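Stetham toy library's brick sorting line still has a lot to prove

Stetham's toy library has a new way of dealing with donated building bricks, and it involves a conveyor belt. The Gelleo project, which has been promising since February to speed up the sorting of secondhand toys, showed its tabletop line at the Rakena hall this month.

The idea is simple enough. Bricks travel along a small belt and end up in plastic parts bins by color. Gelleo says the line can handle 1315 bricks in an afternoon, a figure it has not backed up with a log or an outside test. It also says sorting time per donated box has dropped to 21 minutes from 37. Asked how full those boxes were, the project did not answer.
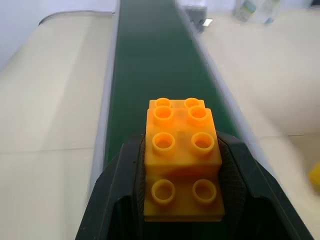
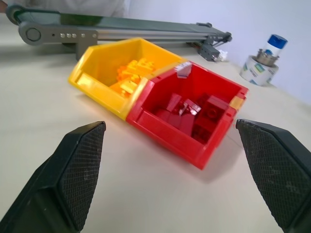
An orange block over the green belt, first picture, and the yellow and red bins, second picture. Stetham toy library.

Color is the easy part. Families who borrow sets complain about missing pieces, and a bin of red bricks does nothing to tell anyone which set they came from. Cleaning, the slowest job by most accounts, is not part of the plan either.

The library has asked for money to run the line for another 17 weeks. Dorkance, the neighboring branch, was offered the same setup and said it would wait for results. It still sorts on a bedsheet.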